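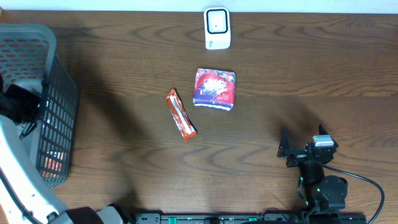
White box on the table, Sunday evening.

Gave up on Stollura tonight, with 2 episodes of it left. I have been watching since April, always with the feeling that I was being sold something, and tonight I worked out that I didn't care who got the vineyard. I put the kettle on in the middle of a stabbing and didn't pause it.

I want to get down what annoyed me before I forget, because by next week I'll have started something else and be telling people it's quite good.

The thing with Stollura is that everyone in it is supposed to be poor. We are told this a great deal. The mother says it at breakfast, the brother says it on the ferry, the priest says it to a goat. And then they all go home to a house with a stone staircase and a kitchen I could park in. The daughter is behind with the rent and owns four winter coats. I noticed the coats in the second episode and after that I couldn't see anything else. She cried in the green one and I thought, well, sell it.

I know it's only telly. My sister says so every time I ring her about it, and she's right, and then she tells me she has repainted her hall the exact grey from Nidness. So it can't be only telly all the way through. She didn't get that grey from the doctor's surgery.

Nidness was worse for this, come to think of it, and I watched every minute. Three series of a detective who doesn't eat, doesn't sleep and can't keep a marriage going, and we are meant to admire her for it. When she finally had a day off they made it a punishment. She sat in a chair looking at the sea and you could tell from the music that this was very sad. I sit in a chair most weekends. I watched that episode from one. There wasn't any music and I was having a perfectly good time until it was suggested to me that I wasn't.

I went looking for what other people made of it and found a page with 3,408 comments under it. I read far too many. Most were arguing over whether the husband was the killer, which was settled in the first ten minutes if you were paying attention, and a good number were asking where her jumper came from. One person had written that the show "changed the conversation". I would like to know which conversation. I've been in the same ones for years.

Still. I did start saying "walk me through it" to people at work after the first series. I heard myself do it to a man about a late delivery. He looked alarmed.

I suspect it goes in earlier than we think. When I was eight or nine we had Zokstead on after school, about the boarding school on the hill, and I believed in it the way other children believed in God. I took from it that every girl had one best friend who would betray her by half term and make it up with her in the snow. I spent a whole winter waiting for mine to betray me. She never did. She moved on to netball and I took that as the betrayal and waited for snow, and it rained until March. I was quite put out.

There was always a clever one in Zokstead and she always had glasses, and at the end of term she took them off and somebody said oh. I had glasses. I took them off at the school disco and walked into a stack of chairs. I don't say the programme made me do it, but I hadn't thought of it by myself.

And no one's mother worked. I've been trying to remember one who did and I can't. They arrived in cars at the end of the last episode, in hats. Mine did nights, and I remember being a bit short with her about the hat business.

People now say that it has all been put right, that children's programmes are very careful. Maybe. I watched a morning of it with my niece in the holidays and it struck me as the same goods in new wrapping. The clever one keeps her glasses on these days and gets to make a speech about them. Everybody makes a speech. They learn the lesson, say the lesson, and then there's a song in case you were in the loo. My niece wasn't listening to any of it. She wanted to know why the dog in it could drive and ours can't. I thought that was the best question anybody had asked all morning and didn't have an answer.

Looked up whether they'd made any more Zokstead. There are 358 episodes, it says, which can't be right, or else I missed most of them. I had thought it was one long winter. I found the first one and watched it, all 20 minutes, and oh dear. The hill is a slope with a hedge. The snow is plainly foam and one of the girls has it on one shoulder and then on the other. The betrayal is over a pencil case. I was moved anyway, a little, at the bit with the bell, and I resent that.

Work are all on about Kaewmanee now, the hospital one. I've been told I will love it, that it's very real. I asked whether anyone in it ever waits for a lift and was told not to be like that. It has a surgeon who breaks the rules, naturally. If I were lying there with my insides out I'd want one who was fond of the rules and had read them recently.

Will probably start it Tuesday. I'm not going to say anything at work until I've seen at least three.

Bins tomorrow, and ring the dentist. Took the recycling down already. The green coat was very nice, I'll give them that, and I have been looking at coats for an hour.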